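2018-12-28

Closet day, supposedly. The Skuvport newsletter swears a person can hang a whole season of clothes in 60 minutes. I doubt whoever wrote that owns anything with sleeves. I began with the red one, which has never stayed on a hanger in its life.
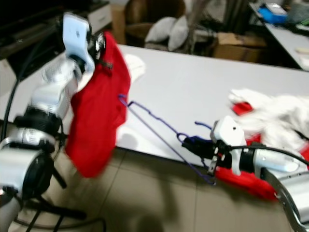
I paid for the 100 pack of hangers in June, and the box promised "no slip." We'll see. The white things are supposed to go first, according to the newsletter, as if the order matters once it's all in a heap.
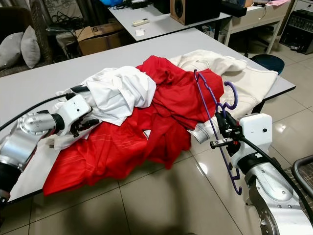
Red, white and cream, all in one pile on the table.

Page two has a questions column. I copied out the only bit I might use.

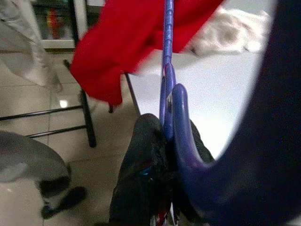
Should the hanger go in from the neck or the hem?
From the hem if the neck is tight, so the collar doesn't stretch.

Fine, though I've stretched plenty of collars both ways. Satin is another matter. They say to smooth it flat by hand first, and I've yet to meet satin that cared. 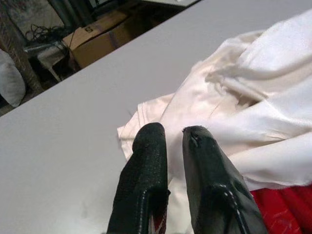 Herkinon sells a steamer for 123 dollars that claims to fix all this. Not buying it. Will look at the closet again Sunday.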